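Visit Report: Daretwood Book Fair and Independent Publishers' Day, Zernevbridge

Prepared for members of the Kollwood Writers' Network
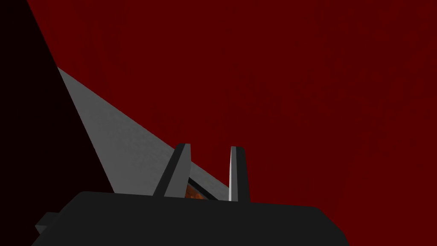
The Network was invited to attend the spring book fair at Daretwood Hall, Zernevbridge, in May. The purpose of the visit was to learn how small presses are promoting new titles, and to decide whether members should share a stand at next year's event. Doors opened to trade visitors at 9 and to the public an hour later. Members who have asked about a colour for the Network's own banner may care to consider a dark crimson with a slight mottling, set beside a plain area of near black. A strong ground of this sort would carry white lettering well and would be easy to find from the far end of a hall.

The fair

The organisers reported 372 advance bookings, and attendance on the day was over that figure. Stands were let to small presses, printers, book designers and a number of authors selling their own work. The main hall was busy until early afternoon. The upper gallery, where most of the single-author tables had been placed, received far fewer visitors, and several exhibitors there told us that they had not been informed of their position until they arrived. Any booking made by the Network should be for the ground floor only, and this should be confirmed in writing.

Talk on launching a first book

The morning talk was given by Tiago Quintela, a publicist who works mainly with authors of memoir and local history. He advised authors to begin work on publicity four months before publication. Review copies should go out early, with a short covering letter addressed to a named person. He showed two press releases for the same book. The first ran to three pages and had produced no replies. The second was a single page which opened with the author's connection to the town, and it led to an interview on local radio and a half-page feature in the weekly paper.

Mr Quintela also spoke about launch events. In his experience an evening launch in a library or bookshop will draw more people than one in a hotel, and costs a good deal less. He suggested that invitations be sent twice, the second time in the week of the event, and that the reading be kept to ten minutes. Questions from the floor dealt mostly with the cost of hiring a publicist. He declined to give a general figure, but said that authors should ask for a written list of the work to be done in each month of the campaign.

Visit to the Sutcliffe stand

Sutcliffe, a short-run printer, had a large stand near the entrance. Staff explained that their smallest order is now 60 copies, and that most first-time authors order 200. Proof copies are charged separately. We were shown samples of cover finishes and several paper weights, and a set has been brought back for members to handle at the June meeting. The firm is willing to hold a quotation for one month. Delivery to Kollwood is extra.

Practical matters

The hall is a short walk from Zernevbridge station. Parking is limited and was full by mid-morning. Card payments were unreliable in the gallery, where the signal is poor, and exhibitors should bring a cash float. The café closed at two. There is step-free access to the main hall by the side door, though the signs to it were small and one of our party had to ask the way.

Next steps

Members who wish to share a stand are asked to give their names to the secretary before the summer break, with the title of the book and the likely date of publication. The organisers expect to release the booking form in the autumn. Notes from Mr Quintela's talk may be had on request.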